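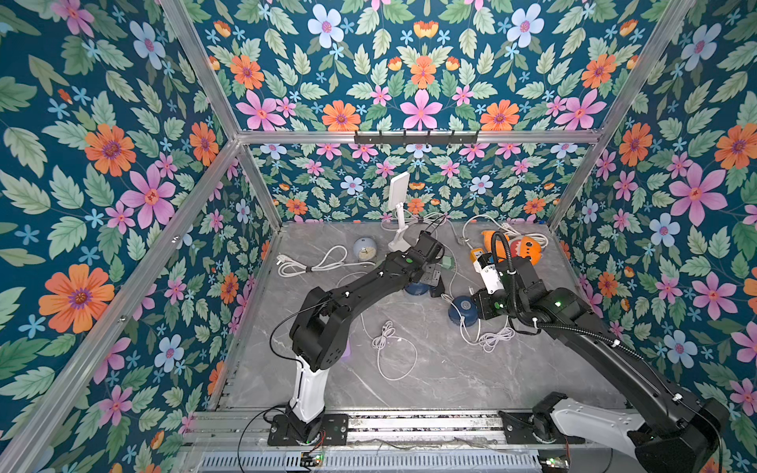 One early user of the set wrote to us that a plug task without a strict success rule is just a recording of arms moving, and asked for the rule to be printed at the top of the card. It now is.

Butora Plug-and-Cord, data card

Success rule: an episode counts as a success when the named plug or adapter is fully seated in the named power strip and both grippers have let go. Everything else is labeled partial or failed and kept.

Contents: 1391 episodes of two-arm teleoperation, recorded by Skinalora at the Curnstead site. Of these, 1073 are labeled success. Each episode holds joint positions, gripper opening, a text instruction, and color video from a fixed view and from the wrists.

Layout: loose items are moved between episodes. Cords are not straightened. Wallpaper stays the same for a full session – treat the background as constant when you split the data.

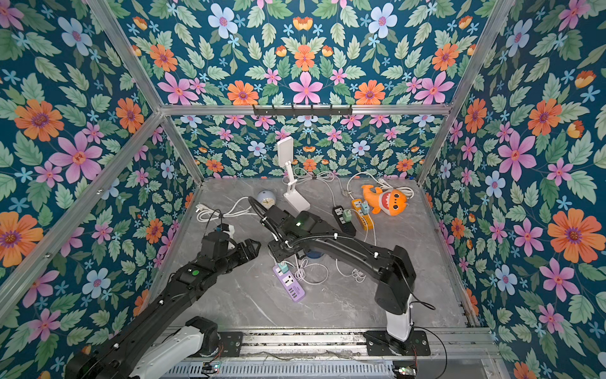

Can the failed episodes be used for training? They can, with the label passed to the model as an input; for plain imitation, filter on the success field first.

Split by session and never by episode. Neighboring episodes share most of their layout, and a random split will leak into the test set. The default split file puts 885 episodes in train and divides the rest between validation and test.

Known problems

- Wrist video can lag the joint log by one step. Use the corrected timestamps.
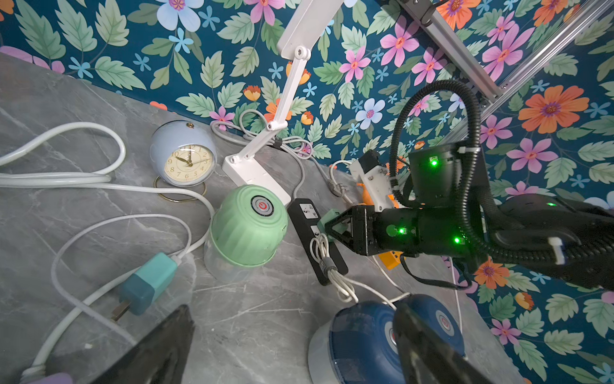
- Instructions name items by color, and two annotators may use different words for the same one. The Bhutto loader maps these to a fixed list – turn this off if you want the raw text.
- The first 10 episodes of each session were used for operator warm-up and are marked as such.

This site uses cookies to remember your settings. Accept | Manage preferences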